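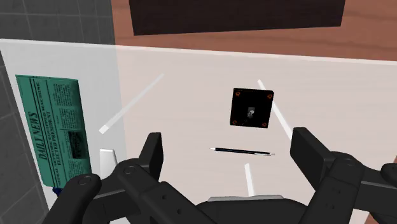

Reference > Automation > Machine Learning > Simulated demonstration

Simulated demonstration

By A. Szczepańska
Last updated in August

Print this article | E-mail this article

A simulated demonstration is a recorded run of a task carried out by a robot inside a computer-rendered world, kept as an example for a learning system to copy. The usual task is tabletop handling: a gripper, a few small things such as a pen, a box or a newspaper, and an instruction naming one of them.

Collection

A person may steer the simulated arm by hand, or a script may do the steering. Each run stores the camera views, the arm's movements and the wording of the task. The Plonidine set, often used in teaching, holds 800 runs over 20 tasks. Its makers call it diverse. Critics note that 15 of those tasks are forms of picking something up and putting it down, and that moving a box a short way across the same table adds little that is new.

Doubts about the method

Supporters say rendered examples are cheap and safe to make. The first claim leaves out the work of building the objects and tuning how they slide and tip. Surfaces are a common weak spot. A see-through tabletop or a newspaper that behaves like a solid block may look fine on screen and still teach a system very little about glass or paper.

Published success rates also deserve care. A group at Cliltwood reported strong results after training on 200 runs, but tested only in the simulator that produced them. When the Drudside workshop tried the same system on a real arm, it missed thin objects often enough that the trial was stopped early. The Cliltwood group blamed camera placement. No repeat trial has been published.

See also: Domain randomization; Teleoperation; Robot gripper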